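How to Take Apart an Old Office Desktop Without Regretting It

Posted August 30, 2019

Every office closet has one. Ours had several, stacked like firewood behind the Christmas tree stand, each with a sticky note reading DO NOT THROW OUT in the handwriting of a person who left years ago. If you have inherited a tower like this and would like to turn it into a small pile of useful parts and a large pile of scrap, this page is for you. Set aside an afternoon. The job takes less than that, but you will lose a screw, and the looking counts.

What you need

A number 2 Phillips screwdriver, preferably magnetic
A smaller Phillips for the stubborn ones
An anti-static wrist strap
Egg carton or muffin tin for screws
A roll of masking tape and a pen
Rubbing alcohol and coffee filters
A table you are not planning to eat off until tomorrow

About the table: pick one near a window. I used to work on the carpet, and I can report that a black screw on a brown carpet is gone forever, or until you walk across it in socks.

Before you open anything

Start the machine one last time if it will start. Copy off whatever you care about, and look through the desktop folder called "New Folder (5)" because that is where people keep the baby pictures. Then shut it down properly, switch off the power supply if it has a switch, and pull the cord out of the wall. Hold the power button in for a few seconds afterward to drain what's left in the board.

Take a picture of the back with everything plugged in. Take another of the inside once the side panel is off. You will feel silly doing this and grateful later.

Getting the drives and cables out

Most office towers open with a latch or two thumbscrews. If yours seems to need force, you have missed a screw. It is usually under the sticker from whoever serviced it last (ours said Roscombe, with a phone number one digit short).

Pull the drive cables first. Grip the plug, never the wires, and press the little clip if it has one. The drives often slide out on plastic rails in a color chosen to match nothing else in the case. Put the hard drive somewhere safe right away and tape a label on it. My label system is a strip of masking tape and a word, such as ACCOUNTS or MYSTERY.

Next, the wide main power plug. This one has a clip you squeeze while rocking the plug gently end to end. It will hang on as if it has tenure. Keep rocking. Then look for the smaller power plug for the processor, which likes to hide behind other things.

Power supply and board

The power supply is held in by screws at the back of the case. Keep one hand under it while you take out the last one, as it is heavier than it looks and lands on whatever you like best. Some models also have a latch or a hook inside, so slide it toward the front of the case before you lift.

Do not open the power supply itself. The capacitors in there can hold a charge long after the cord is out. My neighbor Michalis Economou, who repairs radios and fears very little, won't open one either, and I find that persuasive.

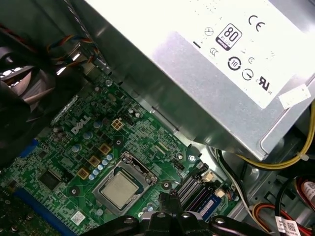
When you set the pieces down, give each one its own patch of table. Stacking saves space and scratches things, usually the thing you were going to sell. If you must pile up, put cardboard in between.

With the power supply out of the way you can get at the front panel wires. They are thin, they come in several colors, and they all go to pins that look identical. Wrap a flag of tape around each plug and write down where it came from. If the whole machine is headed for scrap you can skip this, but be sure, because I was sure once and spent an evening in December hunting for a power button.

Memory comes out by pushing the clips outward at each end of the slot. The module pops up and you lift it by the edges. If you're leaving it in the board for now, that's fine too.

The processor

Take off the cooler with the board lying flat. Old thermal paste turns to something like chewing gum under a school desk, so twist a little from side to side before pulling. Wipe the top of the processor with alcohol and a coffee filter until the filter comes away clean. To release the processor on a board with a lever, press the lever down, move it sideways off its hook and let it rise slowly. Lift straight up. Any pins you can see are delicate, whether they are on the chip or in the socket.

Where it all goes

Memory and processors go in anti-static bags, or in the box of a board you bought once and kept for no reason until now. Fans and screws are always worth keeping. Cables are worth keeping up to one shoebox, and I enforce this badly.

The bare case and anything dead can go to an electronics recycler. Call ahead and ask whether they take loose boards, and deal with the hard drive yourself before you hand it over.

Then wipe down the table and check the floor for the screw.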